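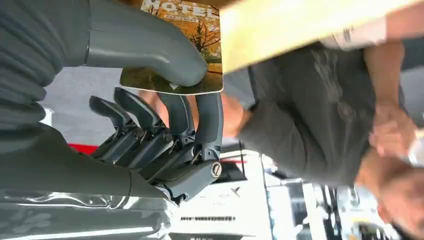 1/ Notes on the thin-object grasping result, for those who asked about the contact estimator. Short version: we stopped predicting grasp success from the approach pose and started predicting it from the first 200 ms after thumb contact. Failure prediction got better. Grasp planning did not change at all.

2/ The task is to take a flat item from a shelf or from a person, hold it in one hand, and place it on a board. Items are magazines, printed panels, thin folders and menus. Anything more than 9 mm thick was left out. Those were already handled by the baseline and would have inflated the numbers.

3/ Baseline is the Kettunen grasp scorer, unmodified, with the weights we used in the spring. It takes a wrist view and a target pose and returns one score before the fingers close. After that the hand closes on a fixed schedule. There is no feedback in the loop except a current limit on each finger.

4/ Why the baseline is weak on thin stock: the score is computed while the item is still rigid. A magazine stops being rigid when the thumb lands. The cover slides over the inner pages, the spine rotates a few degrees, and the finger pads end up on an edge that was not where the scorer saw it.

5/ Our addition is a small network on top (we call it Vellthorpe in the repo, no meaning behind the name). Inputs: finger motor currents, joint positions, and 7 wrist frames sampled across the closing motion. Output: probability that the item will still be in the hand at the end of the transfer.

6/ Currents are quantized to 0–255 before they go in. We tried raw floats first. Training was slower and the validation curve was the same within noise, so the 8-bit version stayed. It also makes the logs much smaller.

7/ Labels come from the end of the transfer, not from the grasp. If the item reaches the board in the hand, it is positive. If it drops, folds over, or has to be caught by the operator, it is negative. Si-woo Nam wrote the labeling rules and they are in the README under Nadby.

8/ One rule that people get wrong when they relabel: regripping counts as a negative even when the placement is good. The estimator has to predict whether this grasp holds. A second grasp is a separate sample.

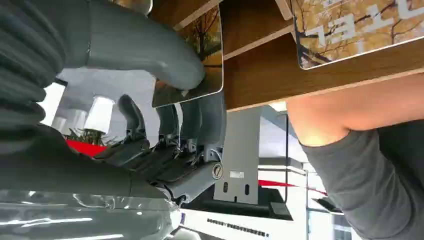

9/ Glossy surfaces are the worst case for the wrist view. The depth channel returns holes wherever there is a reflection, and the edge detector locks onto the highlight and ignores the printed border. With a thin panel like this one, autumn trees on the front and a faint reflection across the shiny lower half, the useful signal is the strip where the thumb presses along the lower edge. We crop to that strip in the last 3 frames and drop the rest. The crop is fixed in the palm coordinate system, so it needs no detection step.

10/ Ablation on the crop. Without it, the estimator does fine on matte stock and is close to chance on gloss. With it, gloss comes up to nearly the matte level. Matte does not move. Currents alone do better on gloss than full frames alone, which surprised me and is worth a separate check.

11/ The main table has 200 held-out transfers, split by item so that no cover or panel appears in both train and test. An earlier version was split by session and looked much better. Please do not cite that version. The model had learned the covers.

12/ What the estimator is used for: if the probability falls below threshold before the arm starts to move, the hand opens and the attempt is logged as an abort. No retry logic in these experiments. We wanted the abort decision measured by itself.

13/ Threshold was picked on validation and frozen. At that setting most drops are caught before the arm leaves the pickup point. The cost is false aborts, which are concentrated in stapled booklets. They flex in the middle and the current trace looks like a slip when it is just bending.

14/ Aleksandra Makowska reran the whole evaluation on the second hand at Jumbridge. Same model of hand, different wear on the tendons. Thresholds did not carry over. The ranking of attempts did. A per-hand calibration of 9 closing motions on a blank card was enough to bring the aborts back in line.

15/ Calibration drifts. We redo it after any finger module is swapped and every time the sleeve comes off. I have no good data on drift over longer periods. The January logs have a gap in the middle where the current sensors were recording at half rate and I would not use them for this.

16/ Handovers are reported separately from shelf pickups. When a person holds the other side of the item there is an extra load on the fingers until release, and the closing trace looks stable for the wrong reason. We start the 200 ms window again at release for those. Release time is marked by hand, so treat it as plus or minus a frame or two.

17/ Things not tested: gloves, wet items, anything laminated on one side only, left hand. Loose sheets were tried for an afternoon and abandoned. The fingertips are too thick to get under a single page without a lip to start from.

18/ On compute: the estimator runs on the same board as the hand controller and finishes inside the closing motion. No extra wait is added before the arm moves. The crop helps here too.

19/ Q I keep getting by email: why not a tactile skin. We had one on two fingers last year. It gave cleaner slip onset than the currents, and it also tore at the pad corners on coated paper. The comparison data exists but the pad was replaced twice during collection, so it is three different sensors in one file.

20/ Next is a version where the output changes the thumb position and not only the abort flag. Early runs move the thumb toward the spine on magazines, where the stack is stiffer. On panels it moves very little. Code for the estimator and the labeling tool is up now, logs follow when Si-woo finishes renaming the folders.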